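## 5. Checking the Road Surface

Work through this section before any cones, signs or paint go down. It applies to the straight stretch of the Hostholm access road and to any side lane that joins it. If you are working from the Trujillo depot, read section 4 first for the gate procedure.

You will need:

- Trukotier kit bag (vest, gloves, flashlight, chalk)
- Push broom with stiff bristles
- Flat shovel
- Bucket with lid
- Measuring wheel
- Grurklow surface log and a pencil

**Caution:** Do not step onto the road until the closure has been confirmed by radio. A road that looks clear from the shoulder may still be open to traffic at the far end.

### 5.1 Before you walk out

1. Park on the shoulder with the hazard lights on and the wheels turned away from the pavement.
2. Put on the vest and fasten it all the way down.
3. Radio the gate and ask for the closure to be read back to you. Write the time in the log.
4. Look at the sky in the direction the wind is coming from. If dark cloud is moving in, do the debris pass first and leave the markings for later.
5. Set the measuring wheel to zero at the first marker post.

**Note:** Pencil is used in the log on purpose. Ink runs in the rain, and old pages have been lost that way.

### 5.2 The debris pass

The debris pass is done on foot. Driving it is quicker, but small objects are easy to miss from a seat, particularly brown or black ones on gray pavement.

1. Start at the marker post and walk along the left side of the lane.
2. Keep your eyes on the pavement 5 yards ahead. Look up every few steps to check for vehicles.
3. When you find an object, stop and note the wheel reading before you touch it.
4. Push it with the broom or the toe of your boot. A clump of dirt will usually break up. A stone will roll or scrape.
5. Put stones, metal and rubber in the bucket. Sweep dirt to the shoulder, past the edge of the pavement.
6. At 200 yards, cross over and walk back along the right side.
7. Repeat for the next length.

**Caution:** Never pick up an object with bare hands. Sharp metal can be buried in what looks like plain mud.

Long straight roads hide things. The pavement seems to narrow toward the horizon, and an object that is easy to see at your feet is only a speck from farther back. If you spot something dark well ahead of you, do not walk straight to it. Finish the ground in between, or a strip will be missed.

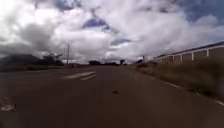
**What size of object has to be written in the log?**
Anything larger than a walnut gets its own line, with the wheel reading and the side of the lane. Smaller pieces are swept up and entered together as "loose material" at the end of each length.

Dark blotches are a separate matter. Most are old oil, patch sealer or damp. Rub the spot with a gloved finger. If it smears, mark a chalk circle around it and log it as a spill. If it doesn't, leave it alone. Blotches that have been logged before are listed inside the back cover.

### 5.3 Checking painted markings

Do this after the debris pass. Grit on the paint makes it look more worn than it is.

1. Sweep each marking end to end.
2. Stand at one end and look along it. Note any gaps or ragged edges.
3. Press a boot heel on the paint and twist. Loose flakes mean the marking has to be redone.
4. Where there are 2 or more bars side by side, check each one and give each its own line in the log.
5. Measure the gap between bars at both ends. Write down both numbers even if they match.
6. Grade the marking using the table below.

| Grade | Condition | What to do |
|---|---|---|
| A | Full color, clean edges | Log only |
| B | Slight wear, shape still clear | Log, check again at next visit |
| C | Pavement showing through in patches | Put on the repaint list |
| D | Shape cannot be made out from the driver's seat | Report by radio the same day |

**Note:** Slanted bars near a turning area wear unevenly. Tires cross them at an angle, so the corner nearest the turn goes first. Grade the whole bar by its worst corner.

If two people disagree about a grade, use the lower one.

### 5.4 Light and weather

Bright cloud low on the horizon can make the pavement hard to read when you are facing it. Turn around and check the same ground with the light behind you. Cracks show up best when the light comes from the side, early or late in the day.

On days with broken cloud, wait for the light to settle before grading paint. A marking in full sun can look a grade better than the same marking in shade.

In rain:

- Stop grading. Wet paint surfaces can't be judged.
- Carry on with the debris pass if the closure is still in place and you can see the next marker post.
- Chalk will wash off, so use the wheel reading alone.

In lightning, return to the vehicle and radio the gate. Do not start again until the gate tells you to.

**Caution:** Painted bars are slippery when wet. Walk around them.

### 5.5 Cracks and edges

1. On the last walk back, follow the outer edge of the pavement.
2. Note any place where plants have pushed through or where the edge has broken away.
3. Lay the pencil across each crack. If the pencil drops in, log the crack with its length.
4. Do not fill cracks during this check. Filling is covered in section 8.

Small lips where two pours of asphalt meet are normal. Log one only if you can catch the toe of your boot on it.

### 5.6 Closing out

1. Walk back to the first marker post and check that no tools are left on the road.
2. Count the brushes, shovel and bucket into the vehicle.
3. Tip the bucket into the bin marked ROAD at the depot. Don't use the general bin. Stones jam the compactor.
4. Radio the gate and say that the surface is clear. Wait for the reply.
5. Sign the log page and write the time.

If something was too heavy to move, the surface is not clear. Tell the gate the wheel reading and stay parked on the shoulder with the hazard lights on until the closure has been extended.

### 5.7 Common problems

**The measuring wheel skips.** Grit has gotten into the hub. Tap it out and start the length again from the last marker post. Do not guess the missing distance.

**The chalk won't take.** The pavement is damp or oily. Write the wheel reading and a short description of the spot.

**The broom leaves streaks of dirt.** The bristles are packed. Knock the head against the shovel blade, away from the painted markings.

**The log page is full.** Start a new page and copy the last wheel reading to the top line. Loose sheets are not accepted at Trujillo.

Continue to section 6 for placing cones and signs.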